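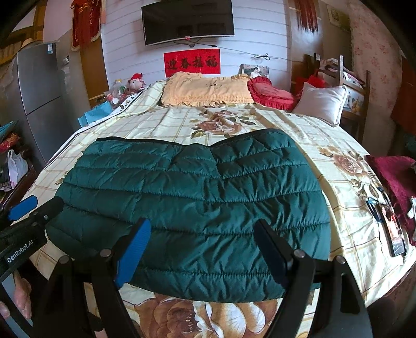
4.2 Wrap Shading on Quilted and Padded Surfaces

Figure 4. A quilted puffer jacket spread flat on a floral bedspread.

Padded clothing turned out to be the most rewarding part of our test set. Each stitched channel is a small rounded hill with a sharp valley beside it, and plain Lambert shading lets the far side of every hill drop straight to black. On a dark garment that leaves a row of hard stripes. Wrap shading lets the light reach a little past the point where it would normally stop, and the padding starts to look soft again!

We tried the method in the Cillov renderer with a single directional light and no shadow maps. The test set held 303 models, and 28 of them had quilted or padded parts. Colin Marsden rewrote the lighting step so that the wrap amount could be painted per vertex, and this made a bigger difference than we had hoped. With one global value, the sleeves looked great but zippers and buttons went chalky. Painting the value down to zero on hard parts fixed this at almost no cost.

The Jakari scene was our stress case, with 80 characters on screen at once. Before the change, the crowd flickered badly as the characters turned, because whole channels switched between lit and unlit from one frame to the next. With wrap shading the change is gradual, and the flicker is gone at every distance we tried (we still see a little on the Vasconcelos model, whose normals were merged by the exporter).

We also enjoyed how well the method gets along with low-resolution normal maps. In the Pruveck build we cut the maps to half size on 51 materials and had trouble telling the two versions apart in motion. Still images are less forgiving. The seams get wider, and a thin bright line can show up where two channels meet at a steep angle. Section 4.3 looks at that line and at two ways to hide it.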